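Folding Station Rules: Your Questions

Last updated 30 March 2025

I get the same handful of emails every time a new group starts on the folding tables at Wascombe, so I've put my answers in one place. If you've read the Catterall handbook already, you'll know most of this. If you've only skimmed it (I did too, the first time), start here.

Do I really have to clear the whole table before a run?

Yes, the whole thing! One item in the work area and bare surface everywhere else. Phones, coffee, the clipboard, the spare towels you were going to use next, all of it goes on the cart. I know it feels fussy when you're doing the same towel over and over. But a pen lying off to one side today and gone tomorrow makes two runs that don't compare, and I'm the one who has to sort them out later.

What counts as a finished fold?

This is the one people argue about, so here's how I grade it. The item has to be in a compact stack, wider than it is tall, with the layers lying on each other and nothing trailing across the table. It does not have to look like a hotel shelf. Terry cloth is puffy and it's going to hump up at a fold, and I let that go. A little stagger in the lower layers is fine by me too. A slight tilt is fine. What I won't pass is a corner flopped right out from the stack or a layer that's rolled under itself.
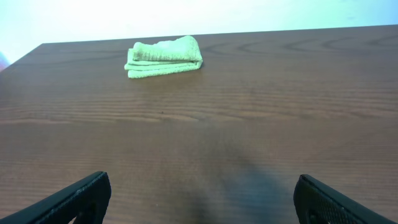 Photo: Heltovbridge wrist camera, Wascombe folding tables

A mint-green towel folded like that gets a pass from me. The left ends don't line up, the top fold is fatter than everything under it, and there's a bunched corner standing up a bit on the left. None of that is on the fail list. If you're new, grade by the list and leave your own linen closet out of it.

What if two of us disagree on a grade?

Write down both grades and move on. Please don't talk each other into one in the middle of a session. I go through the split ones at the end of the week, and if the same kind of fold keeps coming up, I add a line to the rules.

How far back do the fingers have to be before I reach in?

Distance isn't the test. The arm has to be in hold, with the light steady, and you say "hands in" out loud so your partner hears it. Fingers wide open and well away from the cloth do not mean the arm is parked. I've seen very careful people get this wrong because the table looked so calm. Hold first, then hands.

Can I straighten the towel if it's nearly there?

No, sorry. Once the run has started the cloth belongs to the arm. If it ends up ugly, it ends up ugly, and you log it that way. Touching it turns the run into a void, and a void has to be marked as one. I don't mind voids. I mind voids that show up as passes.

How many tries before we stop?

Three on the same item. After that, log it, shake the towel out and take the next one off the cart. We used to allow five, and people just got tired and sloppy with their notes.

Does the table surface matter?

More than I expected. We stay on the bare wood for everything in this set. No mats, no cloth covers, and no wiping down with anything that leaves a shine. If you see glare you haven't seen before, put it in the notes and carry on. Don't go moving lamps around on your own, please!

Where do the notes go?

In the Drarard log, one line per run, with the run number first. The last batch closed at 2486, so keep going from there and don't restart at one. Write what you saw and skip the guesses. "Lower layers uneven on the left" is useful to me. "Arm was confused" isn't, though it does make me laugh.

Will the rules change again?

Probably in April. I've got 4 small edits waiting, mostly wording, plus a clearer line on bunched corners. I'll post them on this page and put a printed copy by the cart. Sessions already under way finish on the old rules.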